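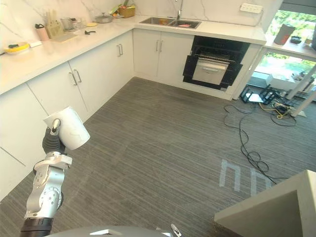 Drunora kitchen inventory, release 3

Cabinet and countertop dimensions for rental units managed by Cordeiro. One row per cabinet door, stored as CSV in UTF-8.

Contents
units.csv - unit ID, layout code (L, U, I), countertop length
doors.csv - door ID, unit ID, width, height, handle type
changes.txt - edits since release 2

Notes
Lengths are in millimeters. Blank cells mean not measured, and zero is never used for missing values. Layout code L covers any counter with a single corner. The 13 units in the Bestden building have no door heights yet.

Maintainer: Daiane Furtado. Send corrections with the door ID in the subject line.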